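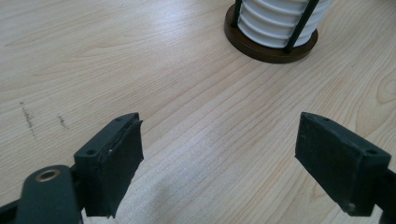
Where Pilgrims Sleep Now: Lodging on the Gosling Way

Final report, Travel and Heritage Studies

The Gosling Way runs from the harbor at Beltetti up to the chapel at Flurkard, and takes 2 days on foot or one very long one if you believe the brochure. My project asked a simple question. Can a walker still get a bed in the old religious houses along the route, or has all of it gone to hotels with robes and a pillow menu?

I walked it in August, which my adviser had told me not to do. There are seven former guesthouses on the 1911 parish map. I found six. The last was either a field or a very low wall, depending on how generous I was feeling. 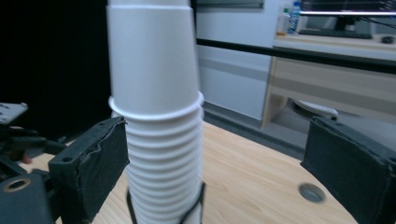
Barry Heywood
Second-year student, report author

Of the six I found, two still take walkers. The one at Tosance has 13 beds, a shared kitchen and a bell that rings at an hour I did not think bells were allowed to ring. The sister at the desk stamped my card and asked if I snored. I said no – the man in the next bed had said no as well, and he was lying.

The other is above the chapel itself. It has no heat and a wonderful view, and the guest book suggests that people forgive the first because of the second until October.

The remaining four are a restaurant, a private home, a wedding venue and a locked door. The restaurant kept the word "hospice" in its name and charges for bread.

Method: I talked to whoever would talk to me at each stop and wrote it up the same evening. Interviews with tired walkers tend to become interviews on the subject of feet, so part 3 is shorter than planned.

Submitted 19 December 2018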